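Rainwater Use in Shared Housing: Project Report
Eino Salminen, Reltdale College, second year

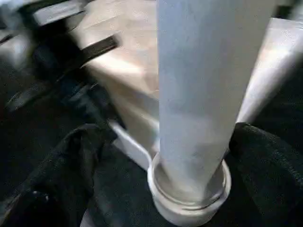
The aim of the project was to find out how much of the water used in a shared house could be replaced by rain collected from the roof. The house is in Zasmont, has a pitched roof and a small back garden, and is let to students from January onwards.

Method
I read the water meter at 8 am and wrote the figure in a notebook. Rainfall came from the weather station at Drornari, which is on the same side of the valley. The roof area was taken from the landlord's plans and came to 70 square metres. Storage was worked out for two tank sizes, 600 litres and 1072 litres.

Results
Over the test period the house used 628 litres for flushing toilets and watering the garden. Kitchen and shower use was left out, as rainwater would need treating first. The smaller tank ran dry twice on paper, both times after a dry spell. The larger one did not, but it would not fit beside the back door without moving the bins.

Problems
Two meter readings were missed during the exam period and I filled them in with the average of the days on either side. The Drornari figures also leave out very light rain – this probably makes little difference, but I could not check it.

Further work
Huttunen (see reading list) suggests a loss of water at the gutters, and I did not allow for this. A second set of readings in summer would also help, when the garden needs more water.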